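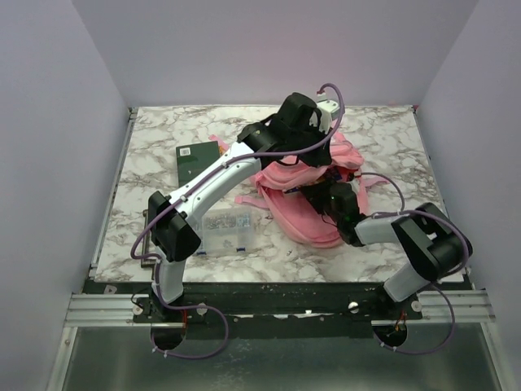 ## Where we are, March

Quick one, full writeup comes with the invoice. Short version: bag packing on the two-arm bench at Zakbridge is going, slower than the Prerell plan said, and the labelling method is the part worth reading about.

Demos recorded so far: 1,694. Kept after review: 1,000 for training, 194 held back for testing. Rest binned or parked. Most of the binned ones are early, when operators were still learning to use both arms together and kept letting one sit idle.

## What we tried

The question you funded: does splitting a long demo into short labelled chunks help a policy with soft items? Soft bags are the hard case. They slump, the opening closes up, straps end up anywhere. Rigid stuff (boxes, cases) was never really the problem.

Two training runs, same demos, same budget:

- **Whole demo.** One instruction for the full episode.
- **Chunked.** Each episode cut at grasp, lift, open, insert, release. Short plain label on each chunk. Operators do the cuts themselves straight after recording, while they still remember what they were trying to do.

Cutting takes longer than we budgetted. Getting better with the new hotkeys.

## Result so far

Tested on the held-back set first, then live trials. Chunked run finished 86 live trials start to end without a hand on the stop. Whole-demo run got well under half that from the same number of attempts. Still one bench and one group of operators, so please don't quote it outside yet.

Where chunked wins is recovery. Misses the fabric, backs off, has another go. The whole-demo policy tends to carry on as if it's holding something.
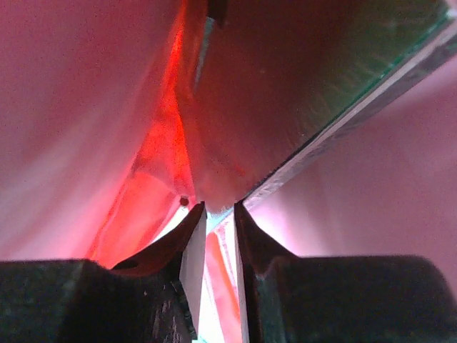
Wrist views matter more than we expected. Dropped them in one side run and the open step fell apart, the insert step went soon after. Overhead only is fine for finding the bag and not much else. Folds close to the fingertips are where the policy needs the detail and also where the colour washes out, so exposure is now locked per session. Should of done that from the start. Older sessions are still in the training set, we'll retrain without them and see.

## Problems

- Insert is the weakest step. Thin flat items catch on the edge of the opening.
- Labels drift between operators. "Open" and "spread" were being used for the same thing. One page guide now, old labels half fixed.
- Ren (our review tool) falls over on long episodes. Workaround is ugly but holding.
- Lost most of a week to cable wear on one arm. Spares here now.

## Next

Repeat both runs at the Trinosden bench, different operators, same guide. Then swap in bags the policy hasn't seen. If the gap between the two methods holds up there, we write the paper. If it shrinks we'd like to talk about moving the remaining recording hours onto the insert step.

## Need from you

OK to shift the unspent travel line to operator hours. Before the end of the month if possible, rosters go out after that.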